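3.2 Where small things end up

We went into the second round of visits expecting the kitchen to be the interesting room. It had dominated our pilot in Bendemden, where people talked for a long time about spice jars and the one drawer that would not close. What we found in Haklow was far more fun to work with. The richest material came from shelves and small drawers in living rooms and studies, the places where a household puts things that have no proper home.

Each participant was asked to find a small item named by someone else in the household, while talking out loud. The item might be a spare key, a tape measure or a birthday candle. We logged every place that was checked, in order, and afterward asked why the first place had come first. Across both rounds this gave us 562 searches, and the think-aloud recordings are a delight to read back. One participant gave a running history of her late uncle's coin collection while looking for a stapler.

Two patterns stood out. First, people began with places they could see into. An open shelf or an open drawer was checked before a closed one even when the participant had just told us that the closed one was the more likely spot. Mahlet Bogale, who coded the Haklow recordings, labeled this "glancing first," and we kept her term. Second, a flat object on a shelf quickly became a surface of its own. Books lying on their sides, game boxes and folders all collected smaller things on top, and participants treated these stacks as a single place with a single name ("on the atlas," "on the puzzle"). We had not planned a code for this and had to go back through the Bendemden transcripts to add one - well worth the extra weeks in October.

The combination of a low shelf and a row of small drawers (Figure 2) turned up often enough that we gave it its own category. Participants described the drawers by what was supposed to be in them and the shelf by what was there now, a difference in wording that held up nicely when Shewit Demissie recoded 40 of the transcripts without seeing the first set of codes.
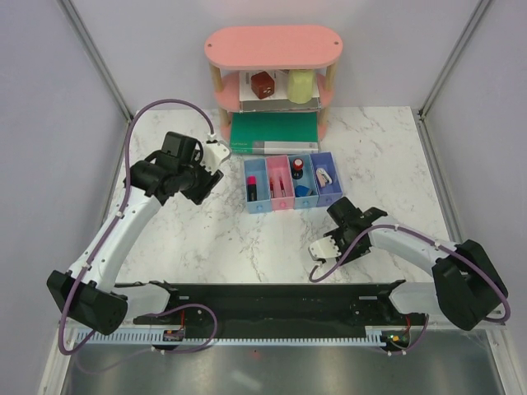
Figure 2. Shelf with items resting on a flat book or box, and a row of four small open drawers.

3.3 Naming and finding

The next question was whether a place with a shared name is easier to search. We drew up a list of place names for each household and marked a name as shared when at least two members used it without prompting. Searches that started from a shared name were shorter, and the talk around them was livelier too, with fewer long pauses and more guesses offered out loud. Names tied to a person ("Dad's tray") worked as well as names tied to an object, even in homes where the person had long since moved out.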